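Moswood Lock Collection: Small Padlocks

Gallery 4, updated July 25, 2025

The Moswood collection holds 147 small padlocks, most of them bought in mixed boxes at estate sales. They came to us in March from Hideaki Tanabe, who kept them in coffee cans sorted by color. This page covers the blue and green ones. Brass locks are in Gallery 3, and combination locks will get a page of their own once the labels are finished.

Locks are shown as they arrived. We do not repaint the bodies or polish out scuffs. Click any picture for the larger version. 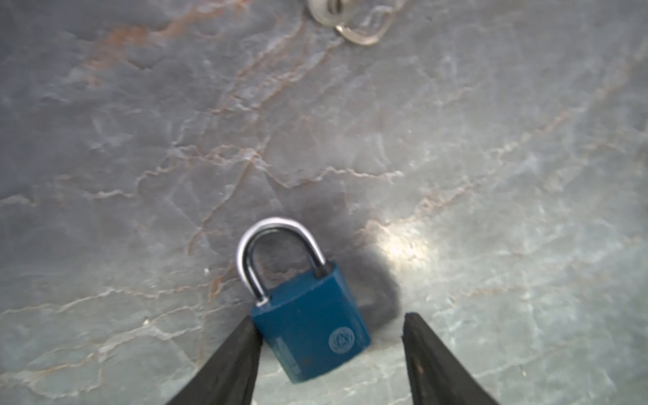 Small padlock, teal-blue body, silver shackle, closed. Round emblem on the front, lower right. Worn strip on the side, markings not readable. Maker not identified.

The emblem is two or more lines wound together inside a ring. Naheed Bhutto has checked it against the trade catalogs we have on the shelf and found no match so far. If you own a lock with the same mark and the side of yours is still readable, please write to her through the contact page. A plain photo of the side and the underside is enough.

Keys are stored separately and are listed by tag number in the key index. Some locks have no key on file.

Pictures on this page may be used for school and club newsletters with credit to the Moswood Lock Collection. For print use, ask Donal Heffernan first.

Previous: Gallery 3, Brass
Next: Gallery 5, Luggage Locks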